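About Us
Tekimo – a home for people who love anime dubs, and the voices in them

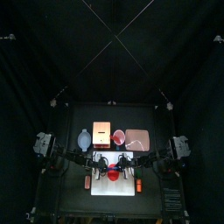
We started Tekimo because we couldn't stop talking about voice acting. You know how it goes: you're watching a show, a side character says two lines, and you yell "I know that voice!" at whoever is on the couch next to you. Then you pause the episode and spend the next hour clicking through cast lists (and the episode never gets finished). We did that for years, on other people's forums and in long message threads, before we finally built a place of our own in Hilstead.

These days Tekimo is a small company with a website, a discussion board, a podcast and a little recording room over a shoe repair shop. We write about English dubs for the most part, with more and more coverage of dubs in other languages as our members bring them to us. We also teach. Our evening classes for beginning voice actors grew out of a single weekend workshop, and they now take up as much of our time as the website does, which we could not be happier about.

How it began

The first version of Tekimo was a spreadsheet. It had columns for show, character, actor and "where else you've heard them," and it was passed around so much that it kept breaking. Somebody in the thread offered to turn it into a proper database, somebody else wanted comments on every entry, and from there it was a short trip to a full message board with arguments about the best villain laugh of all time. That thread is still going, by the way. Come and post in it!

The database has grown a lot since then. Every entry is checked against the credits by a person who sat and watched them, and when the credits are missing or just plain wrong we say so on the page. Some older dubs were released with no cast list at all, so we have a whole section called Unknown Voices where members compare guesses. A guess stays marked as a guess until there's a source for it. We're a bit stubborn about that.

What we do

The board is the heart of the place. There are sections for shows airing now, for older series, for movies, for games, and for general chatter about music, food and whatever you had for dinner. We keep the spoiler rules simple: put the show and the episode in your thread title, and tag anything past that point. If you've only seen the first season of something, you should be able to read a first season thread and come out with your surprises intact.

The podcast is called Zametti Hour, after the café where we planned it, and it has never once been an hour long. Each episode takes a single scene and plays detective with it. Why does the line land? What did the script writer have to change so the words would fit the mouth movements? What does the same moment sound like in the original? We've spent an entire show on one sneeze, and we'd do it again tomorrow. The back catalog is free on the site, along with written transcripts, so you can read along or skip the listening part altogether.

Our reviews are a little different from what you'll see elsewhere, too. We don't give scores. A dub can have one performance you'll remember for years and a crowd scene that makes you wince, and squashing those into a single number never told anybody much. So we write about the acting, the script and the sound mix separately, and we go back to long-running shows later on, when the cast has had time to settle into their parts. Early episodes can be rough, and it's a joy to hear somebody find the character halfway through a season.

Classes

Our beginner course runs for 10 weeks, and the recording room fits only a few people comfortably, so we keep every group to 3 students at the microphones with everyone taking turns reading and listening. You don't need any acting experience. You do need to be willing to shout, whisper, cry, fall off a cliff and eat imaginary noodles in front of people you just met.

The first weeks are all about reading aloud. We work from original scripts written by our own teachers, so you come to each part fresh, with no famous performance in your head. After that we move on to matching a picture, where you watch the timing on a screen and try to start and stop with the character. It's hard! Most people talk too fast at the beginning and then much too slow, and somewhere in the middle of the course it clicks, and you can hear it happen from the hallway.

We also offer a shorter script adaptation class called the Verbeke Workshop for people who would sooner write the lines than say them. You get a rough translation, a clip and a character, and you have to come up with something that a real person might say in the time allowed. Students trade scripts in the last session and read each other's work out loud. Jokes are the toughest part. Puns get a whole evening to themselves.

A new round of both classes opens every August, with a second round later in the year if there's enough interest. Fees, times and the sign-up form are on the Classes page.

How we pay for it

Tekimo is paid for by class fees and by our supporting members, all 463 of them. Supporting membership costs $20 a year and gets you early podcast episodes, a badge next to your name and a vote on which older series we cover next. Everything else on the site is open to everyone, and it will stay that way. We don't take payment for reviews. When a distributor sends us an early copy of something, you'll find a note about it at the top of the article.

House rules, the short version

Argue about the show as much as you want, and be kind to the person you're arguing with. Subs or dubs, we don't mind – plenty of our regulars watch both and enjoy comparing them. Talk about an actor's work and leave their private life alone. Don't post links to pirated episodes. Actors drop by the board now and then, and we'd like them to feel they can hang out the same way anybody else does, so please don't swarm them with requests for lines.

The full rules are pinned at the top of the board, and the moderators are friendly if you're unsure about something.

Get in touch

Found a mistake in a cast list? Send it in through the Corrections form and tell us the show, the episode and where you saw the credit. Want to write for us? We read every pitch, and first-time writers are very welcome. Send a couple of paragraphs about a performance you love and why it got to you, and please don't worry about sounding clever.

If you live near Hilstead, come to one of our open evenings. There's tea, there's a microphone, and there's usually a long discussion about which show to put on first. Dates go up on the board in the Meetups section, and new members can introduce themselves in the Say Hello thread before they come.

Page last updated 23 October 2025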